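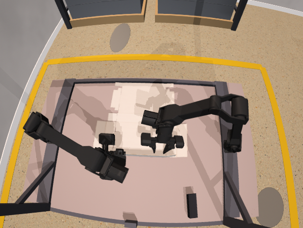

Figure 4. Two-arm cell in simulation, seen from overhead.

4.2 Checking the wrist views before a data run

Complete this section after the scene has loaded and both arms respond to the Katayama controller. The steps apply to the left and right arms alike.

1. Open the Druvelwood scene file and select the overhead view. Confirm that the whole tabletop is visible inside the metal frame.

2. Set the control rate to 200 Hz. Leave the physics rate at 800 Hz.

Caution: Do not change the physics rate between episodes. Contact forces will no longer match, and the episodes cannot be pooled.

3. Switch to a wrist view. Both fingertips must be visible at the bottom of the picture. 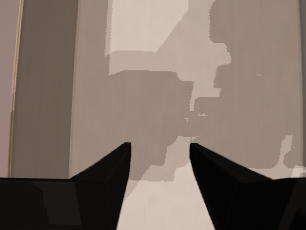

4. Turn on cast shadows and light variation. Shadow edges may look stepped at the default map size. This is acceptable for training – the Evordale baseline was trained with the same setting.

Note: With shadows off, grasp success on the test set fell in all of our runs. Kalliopi Karagiannis keeps the comparison tables.

5. Jog the arm through its approach path at low speed. Stop if the two wrists come close to each other.

Caution: Self-collision checks cover each arm separately. Arm-to-arm checks must be enabled by hand in the planner menu.

6. Record a trial episode of 400 steps and play it back in both views.

7. Save the camera settings with the episode. Settings saved later are not linked to earlier episodes.

If a wrist view lags behind the overhead view, repeat from step 2.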